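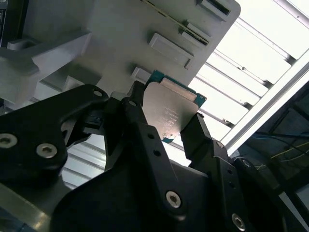 Noemí Zavala wrote that the arm had again stopped short of the nest on the fourth attempt, and asked whether the ticket could be raised from "monitor" to "open fault" before any further processors were handled.

The request was accepted and the ticket reopened the same evening. The entries below replace the earlier notes, which were kept on paper beside the bench.

Ticket status: Open
Project: Grorncombe bench cell, shared workshop
Subsystem: Gripper and placement routine
Controller software: Lukoment, current build
Gripper kit: Levik parallel linkage, two-finger
Priority: Normal, with a hold on unattended running

Summary of fault

The cell is intended to pick a desktop processor from a tray, carry it to a grey nest and set it down square. The pick is reliable. During the final approach the controller reports a grip force error and halts with the part still held. The arm does not drop the part. It holds position until an operator clears the error, at which point the gripper may open without warning if the release flag is still set. Members are asked to place a hand or a folded cloth beneath the part before clearing.

Conditions under which the fault appears

The fault has been recorded only when the processor is held at an angle to the fingers. When the part is held flat along two opposite edges, the routine completes. It has not been seen with the aluminium blanks used for practice, which are thicker than a processor and have no exposed board at the rim.

Entry 1

The force limit was checked first. The configuration file gave a limit of 800, in the controller's own units, carried over from the practice blanks. The value was left alone for this entry so that the fault could be reproduced. It was reproduced twice. In both cases the log showed a short rise in finger current, followed by the halt.

Entry 2

The limit was raised to 2,000 at the suggestion of another member. The halt no longer occurred, but the part was pushed sideways against the nest and one corner of the board was marked. The change was reversed at once. Members should not raise this value to clear the error. The processor concerned was a dead one from the scrap drawer, and no working parts have been harmed.

Entry 3

The linkage was examined with the power off. The pivot on the right-hand side had noticeable play when the finger was moved by hand, and the left-hand side had none. The hex-socket screws were removed one at a time, cleaned, and refitted with a small amount of thread locker. The play was reduced but is still present. A worn bushing is suspected. The Levik kit was assembled here from parts, and it is possible that the bushing was fitted dry.

Entry 4

The wrist camera was used to compare a good grip with a poor one. In the poor grip the processor sits diagonally between the fingers, with the tip of one against an edge and the other closed on a corner. Very little of the board is in contact with the finger faces, and any play in the linkage then becomes rotation at the part. The controller seems to read this rotation as contact with the nest and stops as it was designed to do. On this reading the placement routine is in good order and the fault begins at the pick.

The same review found that the louvred ceiling lights are bright enough behind the nest to wash out the printing on the processor's metal top. The orientation check relies on that printing. It has been returning a pass when it finds no text at all - a fault in its own right, and it will be given a separate ticket.

Reply from Ambrosio

Ambrosio asked whether softer finger pads would solve the matter without replacing the bushing. Pads may help and are worth trying. They will not be fitted until the play has been dealt with, as two changes at once would leave the log of little use to the next person.

Interim instructions

1. Keep the force limit at 800.
2. Look at the grip before starting the approach. If the processor is not square to the fingers, return it to the tray and pick again.
3. Use scrap processors only.
4. Do not leave the cell running unattended.
5. Loose cables are to be tied back before the arm is moved to the upper positions.

Outstanding work

Replace the right-hand pivot bushing. Correct the orientation check so that missing text is treated as a failure. Shade the nest, or move it, so that the camera is not looking up into the lights. Repeat the placement test with the processor held flat and then at an angle, using the same part for both.

The replacement bushings are expected in December. Noemí Zavala has asked to be present when the linkage is taken apart, and the work will be booked for an evening that suits her. The ticket remains open.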